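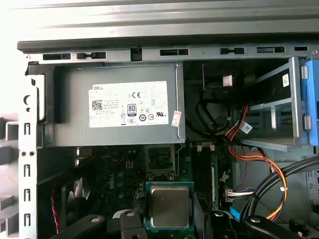

Desktop Strip-Down at the Carnness Workshop

Reading time: 3 minutes

The Carnness workshop takes in old office desktops, strips them to the bare case and sorts the parts for reuse or scrap. Since August we have had 57 machines through the door, most of them from the Tsoukalas building when the firms there moved out. This page follows one Dell tower across the bench. Savvas Konstantinidis did most of the work and Despina Lazaridis kept the parts sheet.

The side panel comes off first and the case goes down flat. We work with it lying on its side so that screws fall on to the bench and not behind it.

The power supply on this one has a big white label with the Dell name, a CE mark and an 80 PLUS badge. We copy the label on to the sheet before anything is unplugged. Supplies that pass on the tester go on the shelf for repairs. The rest go to Clevau with the other mixed metal and cable.

Slots in the rear flange are left alone unless a tab is bent. Vangelis Tzavaras has straightened a good many with flat pliers, but a case with a twisted back is not worth the time and goes straight in the steel cage.

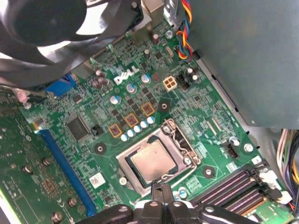

The motherboard stays in until the wiring has been sorted out. Savvas starts with the power leads, pressing the clip on each plug and pulling by the plug, never by the wires. On older machines the plastic goes stiff and the clips snap, so there is a tub of spare leads under the bench.

The processor is left in its socket with the lever down if the board is being kept whole. If the board is going for scrap, the processor is lifted out and put in a foam tray. Deividas Mets cleans off the old paste with a cotton pad and writes the model on a strip of masking tape.

Capacitors get a look under the lamp. A domed top or a brown crust round the base means the board is rejected. A board that looks sound is run on the test bench for 20 minutes with known good memory.

Fans are kept if they spin freely. Dust is brushed out by the back door. Charalambos Kokkinos asks that people hold the blades still when using the air line, as a fan spun too fast will ruin its bearing.

Screws go in the tins by thread, coarse in the blue tin and fine in the red. Please don't mix them. The last mixed tin took most of an afternoon to sort.

Finished parts are bagged, given the sheet number and put on the Pleltano racking along the back wall. The sheet for this machine is number 481, and copies are in the folder by the kettle.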